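We use cookies to remember your settings and to see which pages get read. Accept all / Manage choices

Setting Up the Merville Table Loom
Section 2: From the box to a weavable warp
Clémence Leblanc, June

The booklet that ships with the Merville says you can be weaving the same evening. I have set up this loom many times, for myself and for students at the Stisside weaving room, and I have seen that happen when the warp was narrow and somebody else had already wound it. Plan on a weekend. If you finish early you can spend the extra hours checking your threading, which will probably need it.

This section covers assembly, placement, beaming and threading. Winding the warp is in Section 1. If you skipped Section 1 because you bought a pre-wound warp, go back and read the part on the cross anyway. Sellers do lose the cross in shipping, and the label will still say it is secured.

2.1 Unpacking

1. Open the carton from the side marked TOP. The arrows on the other faces don't always agree with it.

2. Take out the side frames first and lay them down flat. Leave the shafts strapped together.

3. Find the hardware bag. It is usually taped inside the castle, under the paper.

4. Check the bag against the parts sheet before you throw out any packing. The parts sheet in my last box was for an older loom, so compare shapes and ignore the part numbers.

5. Set the rubber feet, the brake pad and the small black spacers aside in a dish. The spacers look like packing scraps. They keep the beater from rubbing the side frames.

CAUTION: Do not cut the shaft straps yet. Loose shafts slide out at the bottom and take the heddles with them.

2.2 Assembling the frame

1. Stand the left side frame up with the ratchet facing out.

2. Fit the front beam, then the back beam, then the lower brace. Start every bolt by hand and leave all of them slack.

3. Fit the right side frame. You will want a second person here. The booklet says you won't.

4. Set the loom on its feet and push down on each corner in turn. If it rocks, shift the frame until it stops.

5. Tighten the bolts a little at a time, working across the loom from corner to corner.

6. Measure both diagonals. They should match. If they don't, slacken everything and go back to step 4.

NOTE: The booklet calls the frame "self-squaring." I don't know what this is supposed to mean. Mine has never squared itself.

CAUTION: Do not use a power driver. The bolts go into threaded inserts set in wood, and once an insert spins in its hole you are drilling it out.

2.3 Choosing a table

Most of the complaints I hear about uneven beating come down to the furniture. The loom weighs enough to feel solid in your arms and nowhere near enough to hold still on a slick or wobbly surface while you swing a beater at it.

1. Pick a table that is deeper than the loom, with room behind it for you to stand and watch the warp go on.

2. Sit down and rest your hands on the front beam. Your elbows should be a bit above it. Change the chair before you change the table.

3. Lean on the table with both hands and push. If it travels, the loom will travel too.

4. Put a sheet of thin rubber mesh under the feet. The "non-slip" mats sold as loom accessories are the same stuff at several times the price, as far as I can tell.

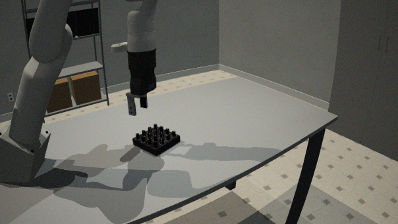
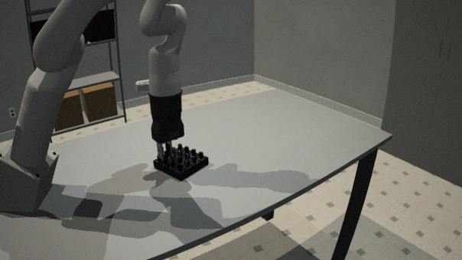
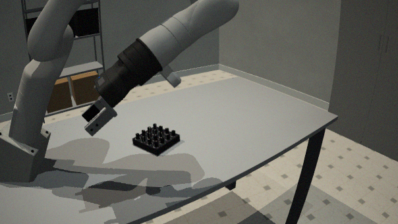 Surface color gets left out of every loom manual I own, and it matters more than the finish or the price. You will be dropping heddles, spacers and pins for as long as you have the loom, and you will be looking down through the threads at whatever is underneath. I worked on a dark walnut table for years and blamed my eyes. A light gray top like the one in all three pictures is far kinder: a small black piece, such as the square one in the third, is easy to find on it, and dark yarn shows up well. For pale yarn, slide a sheet of dark paper under the shafts while you thread. Plerkico sells a two-sided felt for the purpose, which I bought, and which collects lint so well that I went back to paper.

NOTE: Keep the loom out of direct sun. I'm not convinced by the warnings about wood warping indoors, but glare across white threads will cause more mistakes than tiredness does.

2.4 Beaming the warp

1. Tie the raddle to the back beam at both ends and in the middle.

2. Spread the warp in the raddle, starting from the center and working outward.

3. Put the lease sticks through the cross and tie them to each other at both ends. Only now untie the cross.

4. Attach the warp loops to the apron rod and center them.

5. Wind slowly, laying in sticks or heavy paper as you go. The paper must be wider than the warp on both sides.

6. Every turn or so, stop, go to the front and pull the warp firmly in sections. Do not comb it with your fingers. Combing pushes the tangle along to a place where it will be worse.

7. Stop winding when the ends hang a comfortable distance in front of the shafts.

CAUTION: Engage the brake before you let go of the crank. Then pull on the warp to see if it holds. The pawl on the Merville can sit on top of a tooth and look exactly as if it has caught.

The booklet recommends that you beam alone using filled water jugs as weights. It can be done. I find that jugs swing, twist the warp and hit your ankles. A patient friend holding on is better, and Riaan Mabuza, who taught me, used to say the friend should be told to hold and nothing else, as helpful people fiddle.

2.5 Threading

The heddles supplied with the loom are enough for a scarf or a towel. The maker advertises "full-width capability," and the frame has it, but a fine warp across the full width needs more heddles than you got. My widest cloth on this loom took 1,166 ends, and I had to order extra before I could begin. The Athanasiadis heddles fit. They come in bundles tied at both ends, and you should slide them onto the bars before cutting the ties.

1. Cut the shaft straps.

2. Count out the heddles you need for each shaft and push the spares evenly to both sides.

3. Sit as low and as close as you can. Take the front beam off if it is in your way.

4. Thread in small groups, following your draft from right to left.

5. Check each group before you tie it off with a slip knot. Read it back aloud if nobody is around to object.

6. When you reach the last group, compare what is left in your hand with what is left on the draft. If they disagree, the mistake is behind you somewhere, and you should look for it now.

NOTE: I would not buy the threading app that comes up when you scan the code on the box. I tried it for one warp. It beeped at me when I paused and had no opinion when I skipped a thread.

NOTE: For long threading jobs, quit after two hours. You will feel as if you could go on. Look at your knots in the morning and see.

2.6 Tying on and checking

1. Sley the reed, then tie the warp to the front rod in small bundles, center first, then the edges, then the rest.

2. Close your eyes and pat across the warp with a flat hand. Soft places are easier to feel than to see.

3. Retie the soft bundles. Do not try to fix them by adding tension to the whole warp.

4. Lift each shaft by itself and look from the side. Any thread floating between layers is crossed or has missed its heddle.

5. Weave a few inches in a heavy waste yarn of a color you dislike, so you aren't tempted to keep it.

6. Look for lines running the length of the cloth. A gap is usually a skipped dent. A thick line is usually a doubled one.

CAUTION: Release the tension before leaving the loom overnight in a damp room. After the first session, go over all the frame bolts again by hand. They will have loosened, whatever the booklet says about locking washers.

If the beater still strikes harder on one side after all this, measure the diagonals again before you blame your arms. Section 3 starts with the header woven and the waste yarn still in place.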